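4.2 Recording sessions

Student teams in the Hikier course collected all demonstrations themselves, over 3 weeks in March. No robot arm at this stage, only hand-held grippers, one per hand. Task set kept small: pick, pass across, set down. Operator stands at the long side of the table and works a light gray block with the two tools, chest rig on, cables left slack. Target was 200 episodes per team. Most teams got there, Werkitz did not (see 4.4). 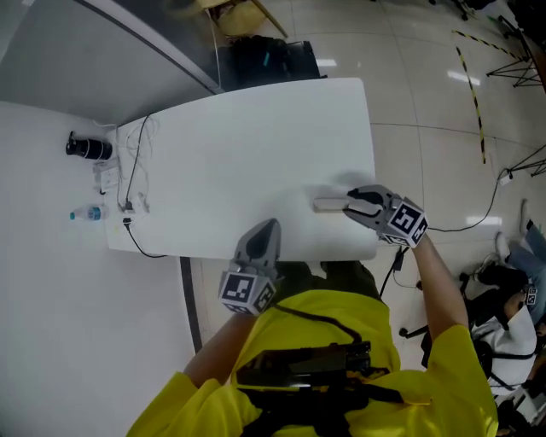 One student on the Mistano team objected in the log that slack cables were the worst part of the setup and that anyone reaching across with the left hand would lose a few seconds per take. We kept the rule anyway. Taped cables pulled on the wrist in the pilot, and the takes came out stiffer.

Each gripper carries its own camera, so every episode has a wrist view for each hand plus the chest stream. Wrist views pick up a lot of room. Teams were told not to clear the background, the policy has to cope with desks and people at work anyway. Faces pixelated before upload, script in the course repo. 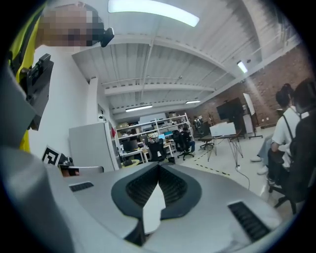
Figure 3. Wrist-camera view, operator in yellow, shared lab behind.

Some 700 episodes were left after filtering. Dropped: marker out of view too long, clock drift between the two hands, wrong task label. Drift was the big one. Malhotra team re-synced by tapping the grippers together at the start of each take, and the other teams copied this in week two. We did not re-run the earlier takes, so the first week is noisier then the rest. 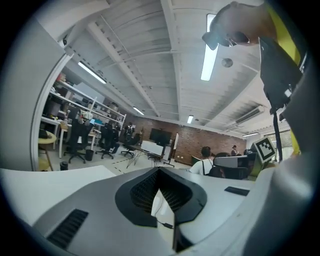
Last modified: March, rev. 23

Labeling was done in pairs, one student marking grasp and release, the other checking. Disagreements over a release mostly came down to the open fingers still touching the block. We settled on first visible gap. This is a weak defintion when the block is hidden from both wrist views, and those takes fall back on the chest stream. Results per team in 4.3.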